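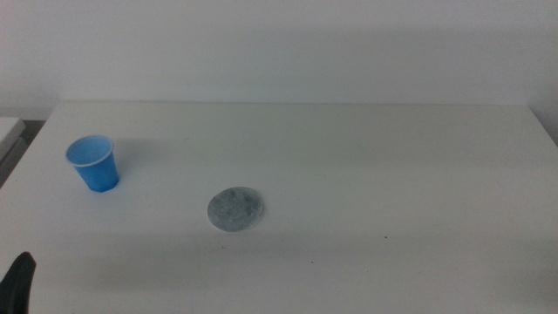

Side cam, cup and disc on the table, planner idle.

Ticket: place_on_disc aborts in pre-place, "target pose stale"
Component: planner / perception bridge
Opened by: Soledad Marín
Status: open, workaround in place

Summary
Since the April merge the place skill quits partway through. Grasp is fine. Planner asks the perception bridge for the disc pose, gets one with an old timestamp, and aborts. Both configs, Drustovo and Furnley. Log has 317 stale-pose aborts out of 1,496 place calls. Before the merge I can't find any.

To reproduce
Cup left, disc near the middle, run place_on_disc with default params. Doesn't happen every time. Worse with the slow transfer profile.

Tried so far
- restarted the bridge, no change
- recalibrated side cam, no change
- raised max_pose_age from 60 ms to 1,000 ms. Aborts stop but I don't want to ship that, it just hides it
- rolled back the planner only, still aborts. so its the bridge

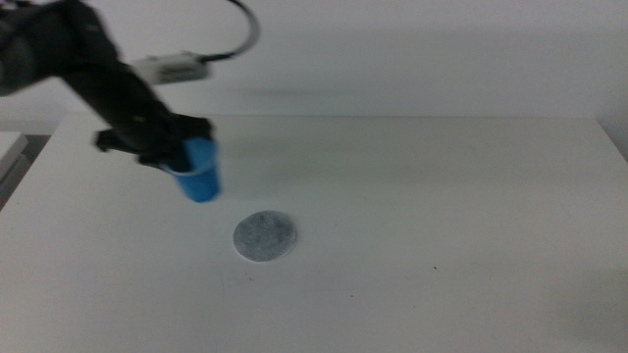

Stale pose comes from the bridge's confidence gate, pretty sure now. The new filter drops any detection update if the scene mask changes too much between two camera messages, and it does that for ALL objects, not only the one that moved. During transfer the arm and cup are smeared with motion blur and the gray disc is sitting just below the cup, so the mask jumps and the disc update gets thrown out with the cup update. Disc hasn't gone anywhere, we just quit refreshing its timestamp. Slow profile means more time in that state, which fits.

Checked by logging per-object rejects. Disc rejects line up with the transfer segment on every abort I looked at (didn't look at all of them). Turned the gate off for static objects on the Grullondale branch and reran the set, no stale aborts. Place skill gets to contact check and then opens the grippper like it should.

Second thing, maybe seperate: contact check uses the wrist cam, and the disc fit there is bad once the cup covers the middle of it. The ellipse fitter wants a full outline. It only gets an arc on the left and top and a thin piece on the right, so the center estimate wanders.

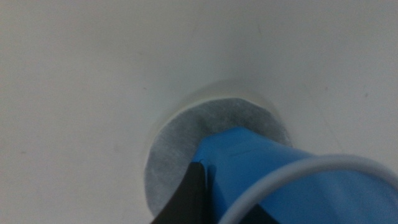

For now contact check falls back to the last good side cam pose plus arm kinematics. Good enough to close this one, I'd rather fix the fitter under its own ticket.

Next
- per-object gate instead of whole-scene, patch up on Sepúlveda for review
- put max_pose_age back to 60
- add a test that replays a transfer segment, we have none!!
- new ticket for partial ellipse fit

Pls don't merge the 1,000 ms setting to main. Will update after the overnight run.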